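The Long Way to a Good Cup of Tea

By Mỹ Triệu

The first lotus tea I ever loved came out of a dented tin in my aunt's kitchen in Mellham, and I drank it so fast I burned my tongue. I was hooked anyway! It smelled like a pond at sunrise (a good pond, I promise) and it stayed in my throat for most of the afternoon.

Scented tea gets a bad name because so much of it is perfume sprayed on dust. The old way is slower and far more fun to hear about. Green tea leaves soak up any smell near them, so you bury them in fresh blossoms, let them sit overnight, pick the flowers out, dry the leaves and start again. At Mai, a shop with 3 tables and a very loud kettle, they sell a jasmine that goes through this seven times. I went in for a small bag last December and walked out two hours later with four.
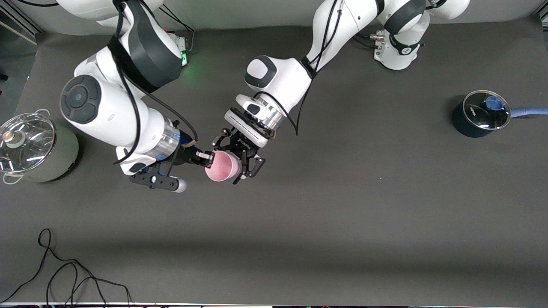 How hot should the water be for a scented green tea?

Cooler than most people think, 175 degrees or so. Boiling water pulls out the bitter side of the leaf and buries the flowers under it. If your kettle has no dial, let it boil, lift the lid and go do something else for a few minutes.

Then there's the cup, which tea people will argue over until the pot goes cold. I like thin walls and a wide mouth, so the steam gets to my nose before the tea gets to my lips. My friends at Badeo, the tasting club I joined two winters ago, swear by tall, narrow ones that hold the smell in. We tried both on the same night with a lotus tea from Mukix and I changed my mind twice. The narrow cup won on the first pour, no question, but by the third the wide one was giving me something close to vanilla.

The club keeps a notebook of everything it has tasted, 279 teas so far, and the comments are a joy to read. "Wet hay, then peaches." "My grandmother's coat." Number 200 just says "more please," underlined hard enough to tear the page.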